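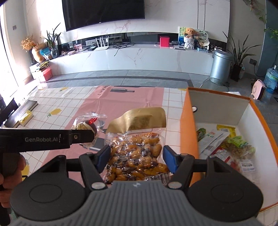
A reader wrote in to ask whether a snack box still counts as a present if you let the person choose half of it. Yes! I'd say it counts double, and that's the question that got me writing this page in the first place.

So, the things I get asked most about packing snack boxes.

How many different snacks should go in?
I like plenty of variety, but I stop when the lid starts to bulge. Savoury things, sweet things, something crunchy and one proper treat (a pastry, usually). If you buy two of everything you'll run out of room before you get to the fun bits.

What goes in first?
Flat packets standing up along the back, then the heavier vacuum-sealed ones low down, then anything that crumbles. I lay the whole lot out on the table beforehand and shuffle it about for far too long.

Do you protect the tablecloth?
I do now. A plastic sheet over the cloth wipes clean in seconds, and I had a nasty moment with some chilli oil one Saturday that I don't care to repeat.
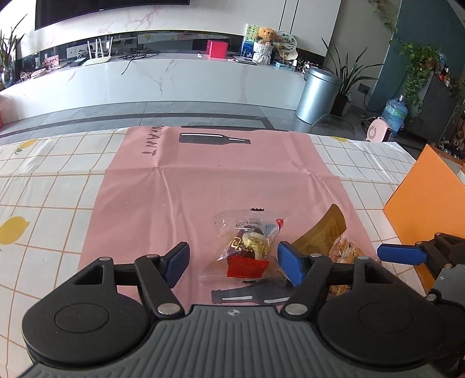 The sheet also gives me somewhere to sort things into piles, so I can see straight away if I've gone overboard on the salty stuff. I generally have.

Can I send meat or anything sticky?
Check the rules for wherever it's going before you buy. Within the country I'm happy to send sealed packets with a long date on them, but I put each one in a second bag, because one leak will ruin the lot.

Which box do you use?
I buy mine from Studgate, the size they call the Miranda. It holds 3 layers if you're careful, or 2 if you're me and in a hurry. The Iten is smaller and fine for letterbox-sized treats.

Should I take things out of their wrappers to save space?
Please don't! You lose the dates and the ingredients, and anyone with an allergy will need those.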